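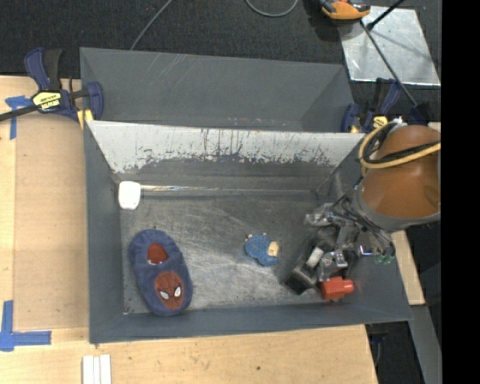
Una zapatilla infantil, un peluche azul y una pieza blanca pequeña en una cubeta gris.

Preguntas frecuentes sobre ordenar juguetes y cosas de niños en cubetas

Desde que publicamos la guía de almacenaje infantil nos llegan más o menos las mismas dudas, casi todas de gente que ya ha comprado las cajas y sospecha que ha tirado el dinero. Las contestamos por orden de insistencia. No vendemos cubetas, y después de leer esto puede que usted compre menos.

¿Sirve de algo tener cubetas abiertas, o es mover el desorden de sitio?

Muchas veces es moverlo de sitio. Una cubeta baja recoge lo que estaba por el suelo y eso se agradece a las nueve de la noche, pero si dentro acaban una zapatilla de Spider-Man, un peluche y una pieza suelta de a saber qué juego, sigue habiendo que buscar. Como parada intermedia nos parece útil. Como sistema de orden, lo dudamos bastante.

El catálogo de Drimero dice que su línea infantil «enseña a ordenar». ¿Es verdad?

No hemos visto que un recipiente enseñe nada a nadie. Pedimos a Drimero en qué se basaba la frase y nos mandaron otra vez el catálogo, con la página marcada. Lo que sí notamos en casa es que los niños devuelven las cosas con menos protestas cuando el sitio está a su altura y no hay tapa que pelear. Para eso vale cualquier caja baja, incluida la de la fruta.

¿Cuánto debe medir?

Para juguetes mezclados preferimos poca profundidad. En la Mirel de 600 mm de largo se ve todo el fondo de un vistazo. Las profundas lucen mucho en la tienda y a las dos semanas tienen un estrato inferior que no se toca hasta la mudanza.

¿Paredes rectas o inclinadas?

Las rectas aprovechan mejor la estantería. Las inclinadas ocupan más por arriba, pero se mete la mano con comodidad y las piezas pequeñas no se quedan tan pegadas al rincón. Si la cubeta va a estar siempre encima de una mesa, inclinadas. Si va en un mueble, mida la boca y luego el hueco. Kristof Jansen, que lleva con nosotros la sección de pruebas, compró seis sin medir y las tiene en el garaje.

¿Puedo guardar las zapatillas de casa con los peluches?

Preferimos que no. La suela ha pisado el baño, la cocina y el rellano, y el peluche termina en la almohada. Una balda para el calzado, aunque sea estrecha, y asunto resuelto. Los separadores que vende Evus para compartir cubeta dividen el espacio, pero la pelusa y la arenilla pasan igual por debajo.

Tengo una sola zapatilla. ¿Cuánto espero antes de tirarla?

La pregunta más repetida, con diferencia. Nuestra costumbre es dejarla en la cubeta hasta el domingo, mirar ese día detrás del sofá, bajo la cama y en el maletero, y decidir. Odette Brunet opina que hay que guardarla un mes entero. Odette tiene un cajón lleno de zapatillas sueltas, así que tome usted su consejo como quiera.

¿Cómo se lavan las zapatillas de tela con dibujo estampado?

Mire la etiqueta, si sobrevive. Cuando no queda etiqueta, lavamos a mano con agua templada y jabón suave, frotando el forro y pasando por el dibujo solo un paño. Secado al aire y lejos del radiador. Hay quien las mete en la lavadora dentro de una funda de almohada y jura que salen perfectas. A nosotros se nos cuarteó el estampado de un par en el tercer lavado.

¿Y los peluches con textura, de los que tienen bultitos?

Retienen más polvo que los lisos. Primero aspirador a baja potencia con una media en la boquilla, después un paño húmedo. Nada de cepillo duro. Si lleva pilas o un mecanismo sonoro, no lo sumerja. Los espráis «refrescantes» perfuman, y con eso hemos dicho todo lo bueno que tenemos que decir de ellos.

Encuentro piezas pequeñas y no sé de qué juguete son. ¿Qué hago?

Un bote con tapa, en alto. Si hay menores de tres años en casa, cualquier pieza que quepa en la boca sale de la cubeta en cuanto se ve, sea espuma, un dado o un taco. Vacíe el bote cuando esté lleno. En el nuestro llegamos a juntar hasta 128 piezas, y recuperamos para su juego original bastante pocas.

¿Las rayas y las manchas del fondo significan que hay que cambiarla?

Las rayas, por lo general, no. Un fondo rayado es un fondo usado. Pase la uña: si no engancha ni salta material, siga con ella. Las manchas oscuras pegadas a las paredes son otra historia, porque conviene saber si son suciedad o desgaste. Agua caliente, lavavajillas, diez minutos de espera y esponja normal. Lo que quede después de dos intentos se va a quedar para siempre, digan lo que digan los anuncios de borradores mágicos.

¿Vale la pena la serie Morikawa, que cuesta 75 euros?

Por una cubeta, no. Está bien rematada y pesa poco, de acuerdo. También raya. La referencia que probamos fue la 2138, y al mes tenía el fondo como las baratas. Si se la regalan, estupendo.

¿Cada cuánto hay que vaciarla del todo?

En noviembre, antes de que lleguen los regalos, y otra vez cuando empiece el calor. Entre medias, cuando deje de verse el fondo. Los calendarios de orden con tareas diarias nos parecen escritos por personas sin niños.

¿Es mejor que la vacíe el niño o el adulto?

Los dos, y con paciencia. Si lo hace el adulto a solas, desaparece algo imprescindible que llevaba un año olvidado. Si lo hace el niño a solas, se pone a jugar a los cinco minutos y la cubeta queda como estaba, con todo lo demás en la alfombra.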